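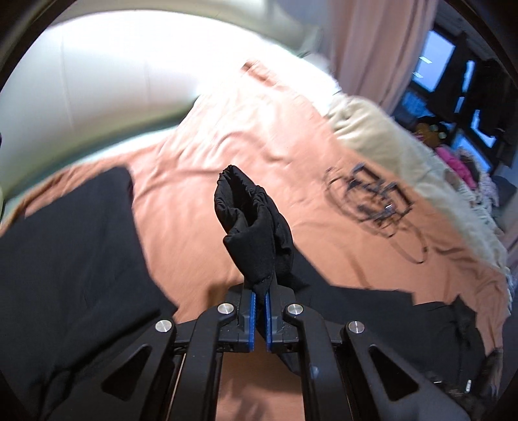 Our group in Sendurau studies how a robot can learn to handle clothes from short demonstrations made by people in their own homes. Socks and other small soft items are still the most difficult part. When the jaws close on a black sock, the fabric folds over itself, and if there is more black clothing on the bed, the model often cannot tell where the sock ends. In our last study, with 1214 demonstrations, most of the wrong grasps were of this type. We now want to test if a more varied set of homes helps more than a larger number of repetitions.

For this we look for 10 participants who will record laundry tasks at home with a hand-held gripper.

What you will do
Pick up, move and fold your own clean clothes, on a bed or a sofa, for 50 minutes per session. Sessions can be in the morning or in the evening. Please do not change your room for us; your usual sheets and blankets are welcome.

Who can take part
Adults living in Sendurau or Sternevstead, with no pain in the hand or wrist. You do not need any technical knowledge. Lanying Ren will give you a short training before the first session.

Recordings are stored under a number, without your name. You can stop at any time and ask us to delete your data.

To apply, please write to Maxence Huet at the Curemer laboratory, room 619, before the end of November. Tell us which days are possible for you. Training takes place on Friday.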